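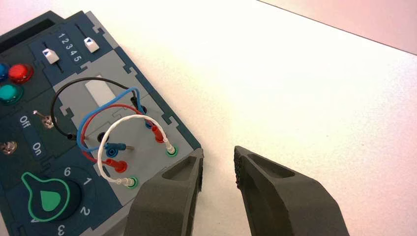 Chapter 4. Collecting Demonstrations

4.1 What counts as an example

A learned controller is only as broad as the examples it was fitted to. In this chapter an example is one complete attempt at one task, stored with its wrist-camera video, joint positions and gripper commands. The running case is the Menduno set: 1,000 demonstrations on a task board with slider switches, push buttons, a rotary dial and patch cables.

Cables need more examples than buttons do. A button stays where it is - a cable can lie in many shapes between the same two jacks. Tjoa and Pasaribu recorded 124 demonstrations of the blue cable alone and moved the board between attempts. Failed attempts were kept and labeled. Section 4.2 covers the labels, and Section 4.3 the choice of starting positions.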